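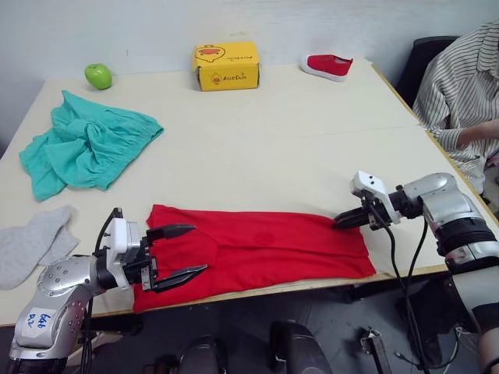
The Case Against the Perfect Fold

Every June my sister-in-law cleans out her closets and sends me an article about folding. Last year's claimed that a properly folded T-shirt will change your mornings. This year's came with a link to a course called Plunine, 12 lessons, the first two free. I took the free ones. I learned that I have been folding shirts wrong since I was a child, and that the wrong way takes me a few seconds and the right way takes a good deal longer.

I have nothing against a tidy drawer. My complaint is with the claim that folding is a skill with levels, that the higher levels pay you back, and that a person with a pile of creased tops has a problem that needs a method. Most of what gets folded in my house is T-shirts, gym shorts and the kind of soft gray thing that gets worn around the house on Sundays. A T-shirt spends a night or two in the drawer and then goes over somebody's head. Shorts with an elastic waist don't have a shape to protect. You can smooth them and square them up, and the waistband will pucker again as soon as you let go.

Urszula Gajewski, who taught the two lessons I watched, folds a shirt the long way first, sides in, until it makes a flat strip, and then brings the ends over until it stands up by itself. It does look good. She works at a big bare table with nothing else going on. I fold on the end of the bed, with one eye on the stove timer, and the strip comes out wider at one end than the other. According to lesson two I should open it up and start over. I did that twice and then I put it in the drawer.

The standing-up business deserves a closer look, as the whole method leans on it. Shirts filed on edge are supposed to let you see everything you own. Fine. But they only stand while the drawer is full. Take out four for a weekend away and the rest lie down, and by Thursday you have the same heap you had before, with sharper corners. The answer to this is dividers, and Plunine will sell you dividers.

I asked Bartosz Czerwiński about it. He ran the laundry at a hotel for years and has probably folded more cotton than anyone I'll ever meet. He told me the hotel folded everything flat and in stacks, because a stack can be carried. At home he folds his dress shirts and nothing else. His T-shirts go in the drawer as they come off the line.

There is a fair argument on the other side, and my neighbor Jolanta Cieślak made it to me over the fence. She likes doing it. She puts the radio on, smooths each piece out with her palms, and it's the one part of the day when her hands are busy and her head isn't. I believe her. I'd only say that this is a reason for Jolanta to fold, the way some people have a reason to knit – it doesn't tell the rest of us that our drawers are a mess that needs fixing.

What I'd really like to see is some evidence. The course page says folded clothes last longer. Longer than what? My shirts give out at the collar and under the arms, from wearing and washing, and I have never lost one to a bad crease. It also says you will save time looking for things. Maybe, if you own 52 shirts. I own far fewer, and when I want the red one I look for red.

So I've gone back to the old way: in half, in half again, press down, next. The dress clothes get hung up. Socks go in a bin. My sister-in-law has moved on to a system for spices, and I have the first free lesson open in another tab.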